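Aug 8, 2025

The following notes concern the hire of rooms at the Lagman Building, Gusturton, during the coming season. They are published on this blog at the request of several societies that have written to me separately, and they replace the remarks I posted last December.

## Rooms available

Three rooms may be reserved by outside groups. The Tesetti Room, on the ground floor, is the largest of the three at 1674 square feet and is suited to rehearsals, recitals and examinations. It has a sprung floor, a piano and blackout blinds. The Upper Studio is smaller and carpeted throughout, and is generally preferred by reading groups and by companies at the early stages of a production. The Wardrobe Room adjoins the Upper Studio and may be hired only together with it.

Groups are asked to state in their application which room they require and whether a second choice would be acceptable. Applications that name no room are returned. 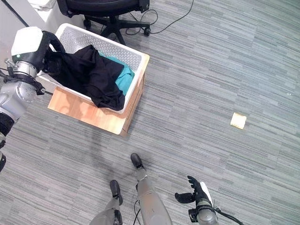
Costume storage has been the subject of more correspondence than any other matter this year. The Wardrobe Room contains two hanging rails and a set of open shelves, and hirers may leave items there between sessions for the length of their booking. Small garments are best kept together in a plastic laundry basket with perforated sides, like the white one here with the black and teal clothes in it, and each basket should carry the name of the group and the final date of hire. Items remaining 8 days after that date will be moved to the ground floor office. Shoes, wigs and anything containing glass should be boxed separately.

## Charges and deposits

Hire is charged by the session, morning, afternoon or evening, and a session may not be divided between two groups. The current rates are posted at the entrance and are supplied with every application form. A deposit is payable on confirmation and is returned after the final session, provided that the room has been left in the order in which it was found.

Reductions are available to youth companies and to groups making a block booking for a full term. Both reductions cannot be claimed together. I am aware that this rule is unpopular, and I have some sympathy with those who have objected to it, but it will stand for the present season.

## Equipment

The following may be requested with any room:

- Folding chairs and music stands, at no additional charge.
- The portable Sundix lighting set, which must be reserved two weeks in advance and may be operated only by a person named on the form.
- A projector and screen, for use in the Tesetti Room or the Upper Studio.
- Accessories for stage crew, including work gloves, gaffer tape and extension leads. These are signed out singly and returned to the same shelf.

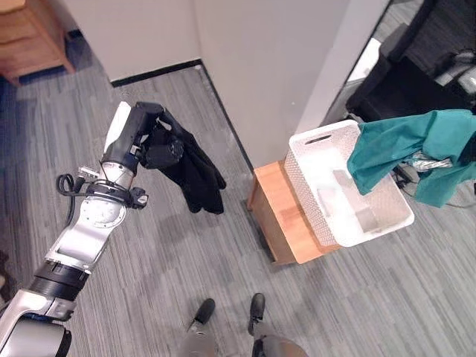

## Access and parking

The main entrance is step-free. The Upper Studio and Wardrobe Room are reached by an elevator from the lobby, and groups bringing scenery should check the dimensions of the elevator car before the day of the move. Large pieces can be taken in by the side door on application.

Parking behind the building is limited to permit holders until early evening. Hirers may request one permit for each booking. Coaches should set down at the front and wait elsewhere.

## Applications

Forms may be collected from the ground floor office or requested by telephone on extension 528. Completed forms should be addressed to Eduardo Saludo, Room Bookings, P.O. Box 3607, Gusturton. Written confirmation is sent to every successful applicant, and no booking should be advertised until it has been received.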